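Courses > Robot Learning > Unit 6 > Reading policy evaluations

Filed under: Handouts, Methods and Evidence

Last updated: September

Notes for the session on sim-to-real claims. Read the Veltico paper first, then these.

The claim is that a grasping policy trained only in simulation can be scored in simulation too, and that the score tells you how it will rank on hardware. The authors ran 1000 simulated trials per policy and 114 real ones in total, spread over 18 policies. Do the division before you get excited. That is between six and seven real trials per policy, and a ranking built on that will move if one pot slips.

Yaowalak Prasertsri raised a second point last term that I now think is the bigger one. The correlation is reported across all the policies at once, and several of them are early checkpoints that hardly work anywhere. Any evaluator can tell a broken policy from a decent one. What we want to know is whether it can separate the top four, and the paper has no plot for that. Teemu Laitinen disagrees and says weeding out bad checkpoints is worth having by itself. Fair enough, but then the abstract should say so.

Third, contact. Handles are where I would expect a simulator to flatter a policy – friction is a number somebody typed in, and the fingers never wear down. 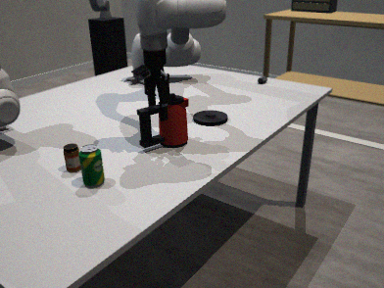

So when you read a success rate on handled objects, look for the friction values and whether they were varied. In the Mfaume appendix they are listed. In the Veltico one they are fixed, with a single line of justification. Clutter is treated the same way: more items on the table, but placed where they seldom block the approach.

For next time: take the results table, drop the five weakest policies, and recompute the rank correlation. Bring the number and an interval around it. If you use bootstrap, resample trials within each policy – do not resample the policies and call it done.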